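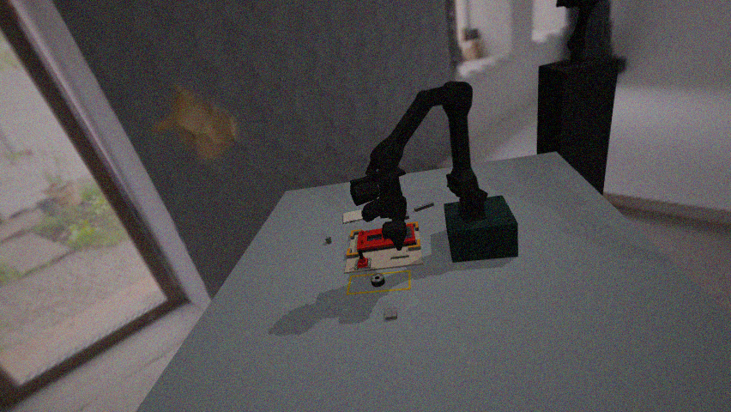 Simulated view: robot arm above a red fixture block

Flumen 950 Line Monitor

The Flumen 950 is a pole-mounted monitor for overhead transmission and distribution lines. It records conductor temperature, sag and load current, and sends readings to the control room every 8 seconds. Network operators use the readings to set line ratings according to present weather conditions.

Each unit is supplied with two mounting brackets, a sealed battery and a solar panel. The battery supports operation for 11 days without charging. Installation must be carried out by a qualified line crew.

Model 950 replaces the Skosberg series, which was withdrawn from sale in October. Existing Skosberg brackets may be kept in service - the bolt pattern is unchanged. Replacement batteries for the earlier series remain available from the Damuston warehouse.

Orders are accepted from utilities and approved contractors only. Requests for pricing should be sent to the Lynch sales office and should state the line voltage, span length and number of units required.

Page revised 6th March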